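From: Wakana Murakami
To: cell-practice list
Subject: Re: [cell-practice] Draft 3, section 4: start state and bench spacing
Thursday, 4:10 pm

Saqib Zaidi wrote:
> Section 4.2 says the operator "should restore the start layout" before each
> episode. Restore to what tolerance? Two of our sites read this as "put the
> shoes roughly back" and one reads it as "use the printed template." I'd also
> like 4.5 (distance between benches) either made a requirement or dropped.
> Rerken will not audit against a "should."

Saqib,

Agreed on 4.2. The wording came over from the Zukumach procedure, which was written for a single fixed part. Footwear pairs are a different case. Proposed text:

4.2.1 The task sheet shall list every object on the tabletop, including objects the arms are not meant to touch.
4.2.2 The task sheet shall state which objects form a pair and whether the pair may be moved by one arm.

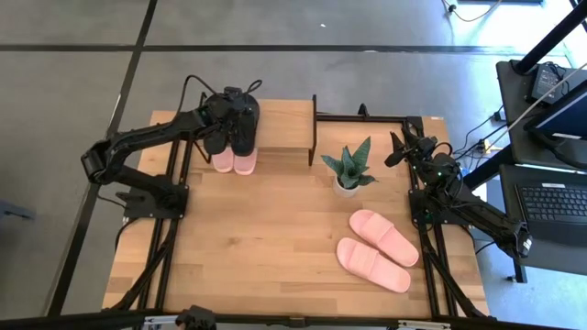
4.2.3 Placement on a raised surface shall be scored only after the gripper has opened and cleared the object. A closed gripper over the shelf is still in progress.

Jae-hoon asked for a time limit in 4.2.3. I would rather put it in the annex, because Hitero and Cavalcanti arms do not open at the same speed.

On 4.5, I would make it a requirement. The present draft treats each bench as if it stood alone in the room. In practice several are in use together, and a person attending to one bench may be close to the next. The draft also does not mention floor cables, and it should.
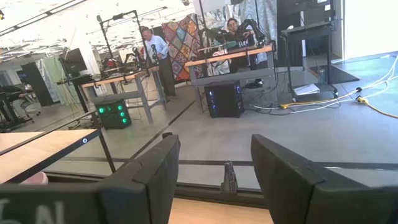 Fig. 2. Adjacent benches, from the wrist camera. Extension cord and cable bundle on the floor at right.

Proposed:

4.5.1 The site plan shall show each bench, each operator position and all cable runs.
4.5.2 Cables crossing a walkway shall be covered or rerouted.
4.5.3 Clear distance between neighboring benches shall be at least 80 cm, measured with the arms at full reach.

Misaki has objected that 80 is too small for seated operators. If she has measurements, please post them to the list.

One more item, on mixed sets. Color alone must not be used to identify a pair.

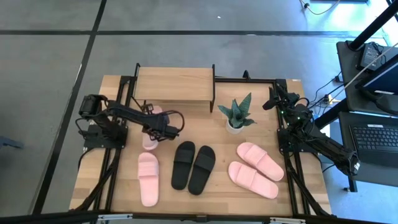 With two pairs of the same color on one table, an annotator working from "pink pair" will assign a slide to the wrong partner sooner or later. Our own review covered 1364 episodes and found 43 with this error, all in same-color sets. I suggest a marked pair number on the task sheet and a second check on the first 300 episodes from any new site.

Tatsuya has the edit lock on section 4 until November. Please send changes to him as replacement text.

Wakana Murakami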